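4.2 Task allocation in the card finishing room

The second site is the finishing room of Garkotau, a stationery firm in Gulthorpe. Sixteen people work there on short runs of greeting cards and folded inserts, with a typical run of 300 pieces. Before the trial, a finisher carried a run from start to end: drawing stock, creasing, folding, gluing on the cut motif, checking and packing. The work was paid by the hour, with a supplement for runs completed before the midday collection. The supplement matters for what follows, as it was calculated per person and assumed that one person could be linked to one run.

A two-arm cell, called the Frandsen cell by the staff after the bay in which it was built, was placed in the room in October. Its intended share of the work was folding and the positioning of motifs. Both steps had been chosen by the production office on the basis of time sheets, which showed them as the longest entries. The finishers were asked for their view after the choice had been made. Several said in interview that folding was also the step during which they checked the stock for marks and bruised corners, and that the time sheet had no line for this.

Observation ran in two rounds, before and after a change in the work rota. Observers recorded each occasion on which a finisher stopped her or his own task in order to attend to the cell. We refer to these as attendances. Across both rounds 519 attendances were recorded. They were coded by cause (supply, correction, inspection, waiting, other) and matched to entries in Tilteo, the job log already in use at the site. Coding was done by two authors working separately, and disagreements were settled by returning to the field notes.

The largest group was correction, meaning that a finisher straightened a sheet, opened a fold and closed it again by hand, or moved a motif before the glue had set. Supply came second. Inspection was less frequent than the finishers themselves had estimated. Attendances were short, most of them under a minute, and few appear in Tilteo, which opens a record only when a job is paused from the panel. A supervisor reading the log would conclude that the cell ran for long periods without help. The finishers' account and our notes both differ from this.

Handling of loose sheets explains much of the correction group. A crease has to be started on a sheet that lies flat and is free to slide, and the position of the motif depends on where the crease falls. When the crease was off line, the finisher had to decide whether the piece could be saved. This decision had formerly been made with the sheet in the hand. At the cell it was made by eye, from the side, with the arms between the finisher and the work. Figure 3 shows the work at the cell.

Figure 3. Work at the two-arm cell. First: a gold deer motif on a cream sheet, wrist view. Second: overview, with the two grippers close together near the middle of the floor. Third: a partly folded sheet with a gripper at the raised side, wrist view.
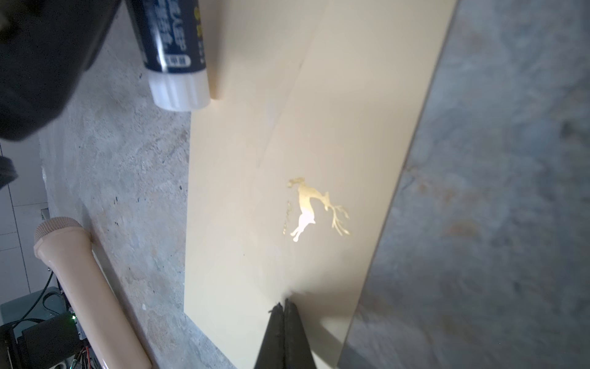
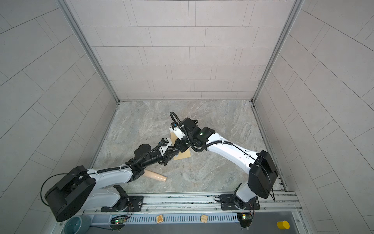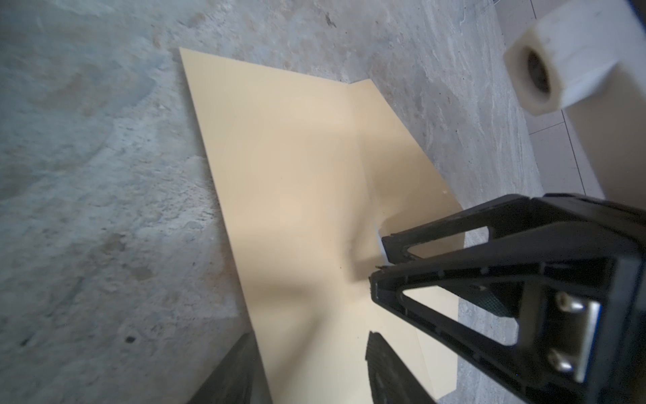
Under the first rota, each finisher was expected to attend to the cell when it needed attention, in addition to a run of her or his own. In practice the duty fell on the people seated nearest. Their own runs took longer, and three of them lost the midday supplement on most days. The others were largely unaware of this until the observers' counts were shown to the room. Opinion on the cell itself was mixed and did not follow length of service. One finisher with long experience preferred it, as she had pain in the thumb from creasing. A newer member of staff disliked it strongly and said she was learning to look after folding before she had learned to fold.

The rota was changed on 16/12/2019. From that date one person at a time was assigned to the cell for half a shift, with no run of their own, and the supplement was paid to the room as a whole. Attendances per shift fell by only a small amount. Their distribution changed much more: almost all were now made by the assigned person, and interruptions to other runs became rare. The production office recorded the assigned half shift as indirect labor. Several finishers objected to the term, and at the time of writing the entry is still under discussion.

Two effects were not expected. First, stock inspection moved upstream. The person drawing stock began to fan and check each pack before it went to the cell, a step that took about 2 minutes per pack and was not requested by anyone in the production office. It has since been added to the written procedure. Second, talk in the room changed. Finishers had previously folded in pairs at facing desks, and new staff learned by sitting opposite someone experienced. With less folding done by hand, the paired desks were used mainly for packing. The firm has kept one run per day fully manual, partly for odd sizes and partly so that new staff can practice.

Some limits apply. The room was observed during the seasonal peak, when runs are shorter and changeovers more frequent than in spring. Attendances of a few seconds were probably missed when more than one occurred together. Wage data were made available for the finishers but not for the production office, so any shift of work into planning and scheduling is outside the scope of this section and is taken up in 4.3 for the third site only.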